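4장. 탁상형 로봇 팔과 함께 일하기

4.1 이 장을 읽어야 하는 사람

이 장은 Merrick 작업대를 사용하는 휴게실 담당 직원을 위한 것입니다. 예전에는 접시를 놓고 물건을 옮기는 일을 사람이 모두 했습니다. 이제 반복되는 옮기기는 로봇 팔이 하고, 사람은 준비와 확인을 합니다. 일이 없어지는 것이 아니고 순서가 바뀝니다. 처음 한 주는 전보다 느리게 느껴질 수 있습니다. Eltcombe 지점에서도 그랬습니다.

4.2 근무 시작 전 준비

1. 작업대 위를 마른 천으로 닦습니다.
2. 비상 정지 버튼을 한 번 누르고, 다시 풀어 줍니다. 버튼이 뻑뻑하면 작업을 시작하지 마십시오.
3. 제어 화면에서 Zivutley를 열고 작업 번호 3116을 입력합니다.
4. 접시와 그릇을 작업대에 놓습니다. 서로 겹치면 안 됩니다.
5. 연습용 음식 모형을 놓습니다. 진짜 음식은 4.5의 점검이 끝난 다음에 사용합니다.
6. 팔이 움직이는 범위에서 손을 빼고 "시작"을 누릅니다.

참고: 작업 번호 1772는 옛날 배치용입니다. 3월 이후에는 사용하지 않습니다. 화면에 아직 보이는 경우가 있으니 선택하지 마십시오.

4.3 작업 중에 사람이 하는 일

1. 팔이 물건을 잡고 있을 때는 접시를 옮기지 않습니다. 접시 위치가 틀렸으면 먼저 "일시 정지"를 누릅니다.
2. 물건이 바닥에 떨어져도 바로 줍지 마십시오. 정지한 다음에 줍습니다.
3. 케이블이 그릇이나 다른 기기에 걸리지 않는지 봅니다. 당겨진 케이블은 손으로 풀지 말고 정지 후에 정리합니다.
4. 한 작업이 끝나면 결과를 기록표에 적습니다. 실패한 것도 꼭 적어 주십시오. 실패 기록은 직원 평가에 쓰지 않습니다.

주의: 팔이 멈춘 것처럼 보여도 다음 동작을 기다리는 중일 수 있습니다. 화면에 "정지"라고 나올 때까지 손을 넣지 마십시오.

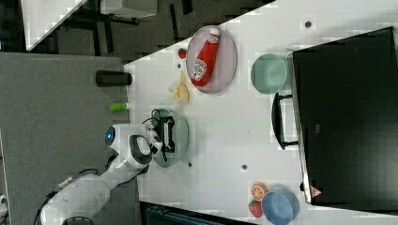
4. 교대할 때는 말로만 전하지 말고 기록표를 같이 봅니다. 전에는 옆 사람에게 물으면 되었지만, 지금은 한 사람이 작업대를 혼자 보는 시간이 길어졌습니다. 그래서 메모가 더 중요합니다.
5. 혼자 보는 시간이 부담되면 담당자 Tainá Caldeira에게 말씀하십시오. 근무표는 바꿀 수 있습니다.

4.4 팔이 물건을 놓쳤을 때

1. "일시 정지"를 누릅니다.
2. 물건을 처음 자리에 다시 놓습니다.
3. "다시 시도"를 누릅니다. 한 번 더 놓치면 그 물건은 사람이 옮기고 기록표에 표시합니다.

오류 1847이 나오면 그리퍼가 완전히 닫히지 않은 것입니다. 전원을 끄고 Brirkorau 지원팀에 연락하십시오. 답을 받기까지 약 3시간 걸립니다. 그동안은 예전 방식대로 손으로 작업합니다.

4.5 진짜 음식으로 바꾸기 전의 점검

1. 그리퍼 끝을 청소하고 완전히 말립니다.
2. 연습 기록을 Ataahua Tipoki에게 보여 주고 서명을 받습니다.
3. 서명한 기록표를 작업대 옆 파일에 넣습니다.

이 절차는 4월 11일 월요일부터 적용합니다. 전에 받은 인쇄본은 버려 주십시오.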